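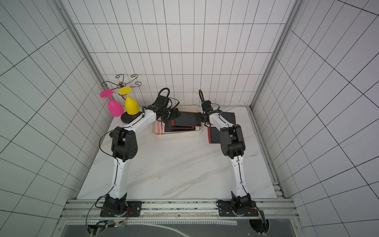 Small-item storage: bins, racks and what goes where

The May inventory of the Prirneck share shelf left two categories unresolved: used phones and stemware. Both are handed in regularly, both take up more shelf than they should, and both were being stored in whatever container was free. The following applies from 25 September 2025.

Phones go into a plain plastic bin, one layer deep, screen up. A case or bumper stays on if it fits tightly and comes off if it can slide. Chargers and cables are bagged separately and labeled with the connector type. A phone with a swollen back, a cracked battery cover or any sign of heat damage is not accepted and should be taken to the Tisard collection point.

Lower each phone into the bin until it rests on the bottom before letting go. Most of the corner chips recorded in May were on the lower edge, consistent with phones being dropped the last inch. A folded cloth in the bottom of the bin is enough padding. Foam sheet was tried and shed crumbs into the charging ports.

Glasses with a stem are stored upside down on a wire holder, foot at the top. Slide the foot in level and check that it is supported on both sides of the stem before releasing it. Colored plastic and colored glass look alike at arm's length, so test the weight first – a plastic goblet sits higher on the wire and tips more easily. Scrollwork holders are acceptable, but the decorative loops catch on the bowl if the glass is brought in at an angle. Bring it in from the front.
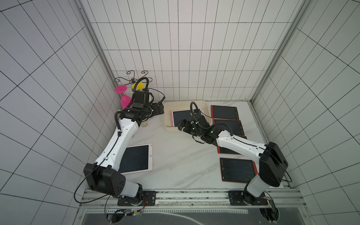
Kiprono Lukumay objects to upside-down storage for anything with a thin foot, and writes that the wire leaves a mark on soft plastic within a season and that he would sooner stand the glasses on their feet in a divided box. The point about marking is accepted for plastic. Divided boxes may be used for plastic goblets if the divider is taller than the bowl. Glass stays on the wire.

Holders should stand against a back wall, where they cannot be pushed over from behind. Keep the area in front clear to the depth of one glass lying on its side. Wipe the wire with a dry cloth; the Odoi cleaner used last year left a film on dark metal and has been withdrawn.

Labels are 2 inches wide and go on the short side of the bin. The remaining stock is 200, kept in the Orneo drawer. Corrections to the shelf list go to Josphat Shemweta, room 456.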